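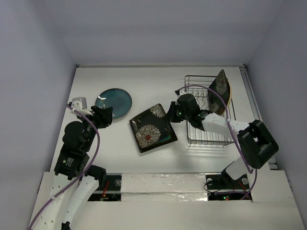 Vol. 5, March 2020

Bellton Squad Changes: README

The set lists changes in football squads of the regional leagues: who was called, who withdrew, and who came in as replacement. It has about 2,000 rows, one for each change. The matches themselves are not included.

Files
changes.csv is the main table
clubs.csv has the club names and their short codes
notes.txt has remarks of the editors

Columns in changes.csv
player_id, club_code, date_out, reason, replaced_by

The column reason can be injury, illness, family, club request or unknown. When two newspapers gave different reasons, we wrote unknown and put both in notes.txt. If replaced_by is empty, the coach did not call another player.

Sources
Club announcements and local newspapers, read by Erdal Kocabaş and Yvonne Goodall. Old pages of Branton were typed by hand, so please expect small mistakes in the spelling of names.

Known problems
In 34 rows the date is the day of the newspaper and not the day of the withdrawal. Ekinci changed its club code in October, and both codes are still in use here. Goalkeepers are not marked separately.

Corrections
Please write to Bohdan Symonenko with the player_id and a link to the source. Corrections go into the next volume.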